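Frequently Asked Questions

Hi, and thanks for stopping by! I get a lot of the same emails about the furniture oiling and waxing I do here in Rernstead, so I finally sat down and answered them in one place. If yours isn't covered, write to me and I'll probably end up adding it.

What kind of finish do you use?

Mostly oil, sometimes oil with a coat of wax over it. My go-to for the last few years has been Wova, which I buy by the can from a little shop called Luo (they're two streets over from me and they put up with all my questions). It goes on thin, it smells a bit like nuts for a day or so, and it doesn't turn pale wood orange the way some of the older oils I learned on did. I love it. I don't get paid to say that, I wish I did!

Do you do tables only, or other things too?

Tables are most of my work, but I also take chairs, shelves, cutting boards, stools and the odd headboard. I don't do floors. I did one floor, for my sister, and my knees still bring it up.

How do I know if my table has oil or varnish on it already?

Put a drop of water on a spot that doesn't show, like under a leaf or near a leg. If it sits up in a bead and stays there for 20 minutes without leaving any mark, you've most likely got varnish or a well-sealed top. If the wood goes darker under it, it's probably oiled, and thirsty. Send me a picture either way and I'll give you my best guess - it's a guess until I can touch it, though.

How many coats does it need?

Two for a table that's been looked after, and more for one that hasn't. I can't give you a number for a really dry top until I've seen how it drinks up the first coat. Some of them just keep going!

How long until I can use it again?

You can set light things on it after 18 hours. Give it 36 before you put down hot plates, wet glasses or a kid with markers. In a cold garage it takes longer, so in winter I ask people to leave it somewhere heated if they can.

Can I do it myself?

Yes, please do! It's a nice job for a free afternoon and you really can't ruin much. Sand lightly along the grain, wipe off every bit of dust, rub the oil in with a lint-free cloth, wait, then wipe off whatever hasn't soaked in. That last wipe is where most people go wrong. If you leave it on you get a sticky top that grabs every crumb in the house, and then I get a phone call.

What do I do with the oily rags?

Please read this one even if you skip the rest. Rags with drying oil on them can heat up and catch fire all by themselves if they're left in a heap. I lay mine flat outside on concrete until they're completely dry and stiff, and away from anything that burns. Don't ball them up in the kitchen trash.

Is it safe for a table we eat at?

Read the label on your can, because they aren't all the same. I only use oils sold for surfaces that touch food, and I let them cure all the way before the table goes back to work.

Who taught you?

A very patient man named Zhiqiang Zou, who ran the shop where I swept up and carried things until he let me near a cloth. He's retired now and still looks at my edges before he says hello. These days Guangming Lü helps me with the heavy lifting and the pickups, so if a tall guy turns up at your door asking about a sideboard, that's him.

Do you come to me?

In town, yes, for pieces that are too big to move. For anything I can fit in the van I'd much sooner work at my own place, where the light is good and I can make a mess. Mornings are best for pickups, any time after eight.

When are you busiest?

May, by a mile. Everybody hauls their patio furniture out in the same week. If you want it done before summer, write to me while it's still chilly out.

What about white rings and scratches?

Rings often come out with a soft rub of oil and very fine steel wool (not on oak, it can leave black marks). Scratches depend on how deep they go. I can usually make a light one disappear. A deep one I can soften, but you'll still find it with your fingernail.

Do you work on pale wood? I'm worried it'll go yellow.

I do, and I like it a lot. All oil warms the color up a little, so I use one with a touch of white in it for light tops. I named my own mix Mironus, after nothing at all, I just liked how it sounded. Ask for a test patch first and take your time deciding!
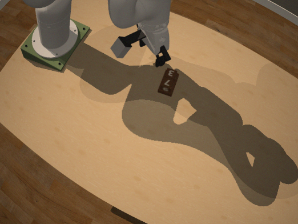 Large table, light-colored wood.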